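## 4. Results

### 4.1 Label loss over the first winter

Of the 590 tags set out in August, 555 were still in place at the spring check. Most of the tags that went missing did so on the two north-facing beds at Meda, where the soil is heavier and stays wet for longer. The Torres plots, which are on sandy ground and have a low wall on the windward side, lost very few.

Missing tags were usually found lying near the row they came from. In such cases the tag was put back only if the sowing plan left no doubt about where it belonged. Where two neighbouring rows had both lost their tags, the seedlings were treated as unlabelled for the rest of the trial, even when leaf shape suggested which cross they came from. This was a stricter rule than the one used in our earlier work with hellebores, and it cost us a few rows that could probably have been saved.

Tags with a stem pushed down to the full depth stayed in place better than those pushed down halfway. The instruction to growers had been to leave a hand's width showing, and this was read in different ways. At Torres the tags were set by one person throughout. At Meda the work was shared out over several afternoons and the depth varied from row to row.

### 4.2 Legibility of the writing

Legibility was scored by two readers who had not taken part in the sowing. Each reader was given the tags in mixed order and wrote down what they could make out. A tag was passed if both readers gave the same seed parent and the same year. The pollen parent was scored separately, as many growers had shortened it to initials.

Soft pencil on matt plastic was the best of the methods tried. The marks had dulled but could be read when the tag was tilted to the light. Garden marker faded on the side facing south, and on some tags only the groove left by the pen tip could be seen. Marker on the lower half of the tag, under the soil, was still dark when the tags were lifted. Several growers had already found this out for themselves and had begun writing the cross twice, once at each end.

Printed tape did well at Torres and badly at Meda. At Meda the tape lifted at the corners, and soil worked in behind it. Laurinda Mota, who set the Meda rows, noted that the tape had been put on in a cold shed and may never have bonded well. We did not test this.

Slugs grazed the surface of some tags, mainly in the shaded beds. The damage was light and did not affect the scores.

### 4.3 Records kept by growers

The paper record mattered more than the type of tag. Growers who drew a plan of the bed at sowing time could name almost every row, whatever had happened to the tags. Growers who kept only a list of crosses, with no positions, depended on the tags completely.

We held one meeting to compare record books and agree on a shared layout. It took place in January 2019, and Lurdes Meireles brought the books from both sites. The layout agreed on has one page for each bed, a north arrow, row numbers counted from the path, and a column for germination dates. Space is left at the foot of the page for notes on tags that have been moved or replaced.

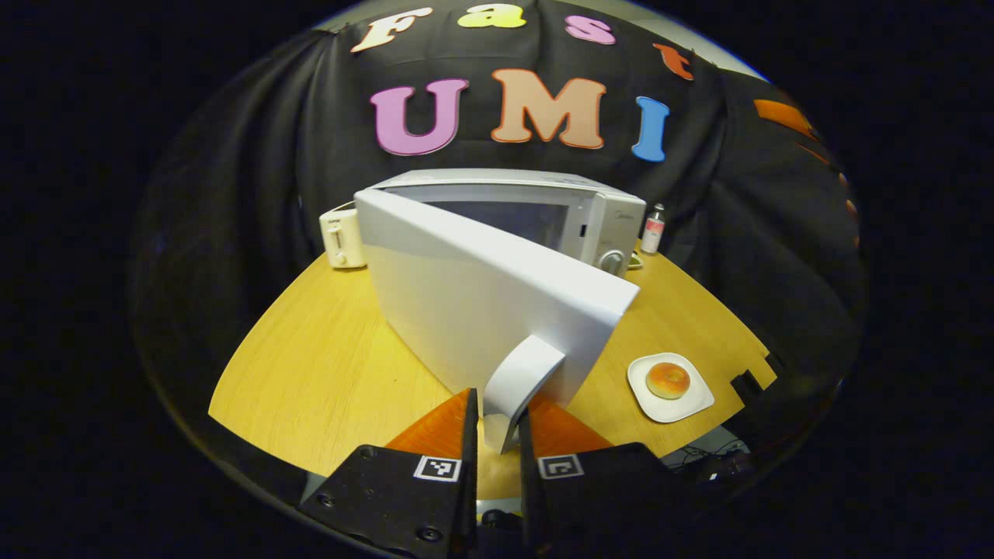
**Figure 6.** Table and curtain lettering.

Some growers asked for a column for flower colour. We left it out at this stage, as peony seedlings may take several years to bloom and the column would stay blank for most of the life of the book. It can be added on a second sheet when plants are moved to their final places.

Two record systems other than paper were also tried. Astutix, a spreadsheet template passed on by a member of the Torres group, was liked by those who already used a computer for their seed lists. The rest found it slow to fill in outdoors and copied their notes across in the evening, which brought in errors of its own. Kirka is a plain card index with a punched hole for each bed, and it was used by one grower only. Her cards were complete and we could find no mistakes in them, but a single user is too few to judge by.

### 4.4 Seedlings without a known parent

At the end of the season 73 seedlings could not be given a seed parent. They were moved to a separate bed and grown on in the same way as the others. Their loss from the breeding records is real, since any plant kept from this group will have to be listed as of unknown parentage, but there is no reason to expect them to be poorer garden plants.

Nearly all of these seedlings came from rows where the tag was lost and there was no bed plan. Very few came from rows where the tag had stayed in place but could not be read. Growers with limited time may therefore do better to draw the plan first and choose the pen afterwards.

The seedlings will be looked at again when they first flower. Growers at both sites have been asked to leave the old tags in the soil beside the new ones until then.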